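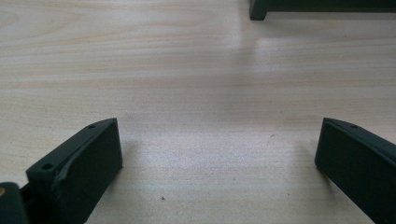

Has anyone else gotten their hands on the Kivent gripper kit?

posted by tinroofmark
Friday, August 17, 2018

So I finally caved and bought one. I've been circling the Kivent two-finger kit since spring, and then Dandau had it bundled with the handle and the spare finger set, and that was that. My wife has been very patient about the desk.

Good stuff first. The fingers are way nicer than I figured on for a kit at this price. They're a matte, very dark green that looks nearly black, with a little texture to them, squared off at the tips, and there are small round holes in the top ledge that I'm already planning to abuse for mounting things. The opening is wide too. I keep sliding bigger and bigger stuff in there to see where it gives up.

Now the not so good. The instructions are 11 pages and the wiring part is half of one of them. And the trigger has a dead zone right at the start of the pull, so you squeeze and squeeze and nothing, and then the fingers jump. Anybody tune this out? I've got it handheld for now, no arm yet.

---

posted by pulleyhead

Congrats! I have the older version with the gray fingers. The dead zone is in the config, look for the trigger min value. Mine shipped at zero and I bumped it until the fingers just started to creep, then backed off a hair. Way better.

If it still jumps after that, check your linkage screws. Mine came loose enough to turn by hand.

---

posted by Odessa_Bench

I'm going to be the grump. I had this kit for three weeks and sent it back. The fingers are fine, sure, but they're stiff and flat, and flat fingers are bad at anything round. Pens rolled out. A lightbulb rolled out (RIP). You end up gluing rubber on them, and at that point what did you pay for? The Reuter one costs more and comes with soft pads in the box.

Also Kivent support took forever to answer me.

---

posted by tinroofmark

@pulleyhead that was it, thank you!! Found the setting, changed it, and now it closes nice and slow. One of the screws took a quarter turn too.

@Odessa_Bench ok fair on the pens, I tried one after I read your post and it went straight on the floor. But boxes, blocks, a deck of cards, all great. I guess it depends what you want to pick up?

---

posted by Odessa_Bench

I want to pick up what's in my kitchen drawer, and none of that is a deck of cards.

---

posted by slowservo

Strong disagree on the Reuter. I've used both. The soft pads feel great for a month and then they start peeling at the corners, and the replacements were out of stock the whole time I owned it. With the Kivent I stuck on a strip of that grippy shelf liner stuff with double-sided tape, and it holds a pen, a marker, a spoon, whatever. Cost me pocket change. I did 2000 open and close cycles on the bench with the liner on (yes, I let it run while I watched a ball game) and it stayed put.

What I don't like is the handle. My wrist is shot after 20 minutes. All the weight is out front.

---

posted by pulleyhead

Oh man, the wrist thing. Yes. I hang mine from a tool balancer in the garage and it's a different machine. Ugly as sin though.

---

posted by mezzo_k

Jumping in with a dumb question, is the hardware the same in the Dandau bundle and the one straight from Kivent? The Dandau listing says rev 3 and the Kivent page doesn't say any rev at all. I emailed both and only Dandau wrote back, and all they said was "current version," so, thanks guys.

I'd be using it with Randness for logging and the Randness plugin page only lists rev 3. Don't want to buy the wrong one and be stuck.

---

posted by slowservo

Rev number is on the sticker inside the handle, under the cover. Not super helpful before you buy it, I know. I ordered straight from Kivent in June and mine is a 3.

Randness works fine with it but turn off the auto-zero or it'll re-home the fingers every time you unplug. Ask me how I know. Pinched my thumb twice.

---

posted by tinroofmark

Mine's a 3 also, from Dandau. Just popped the cover to check. Getting the cover back on took longer than the whole trigger fix, lol.

Haven't tried Randness. Is it worth it if I'm mostly goofing around?

---

posted by mezzo_k

For goofing around probably not. I like graphs.

Ordering the bundle tonight then. If it's a rev 2 I'm sending it to slowservo.

---

posted by Odessa_Bench

I'll say this much, the shelf liner idea is a good one and I wish I'd thought of it before I paid return shipping. Still think it should come in the box. A kit that needs a trip to the dollar store on day one isn't finished, I don't care how nice the fingers look.

---

posted by pulleyhead

Kivent says a pad set is coming in September. They said that about the new handle too, so I'm not holding my breath. Mark, if you go the liner route, wipe the fingers down with alcohol first or the tape lets go.

---

posted by tinroofmark

Will do. Got a roll of the stuff in the pantry, wish me luck getting it past the boss.

---

Related threads
Reuter pads peeling, anyone found a replacement?
Randness auto-zero keeps re-homing my gripper
Tool balancers for handheld rigs
Cheap desk arm that can carry a Kivent?
Dandau shipping times

Thread views: 2184
Last updated: yesterday, 9:42 pm
Contact the moderators | Forum rules | Back to top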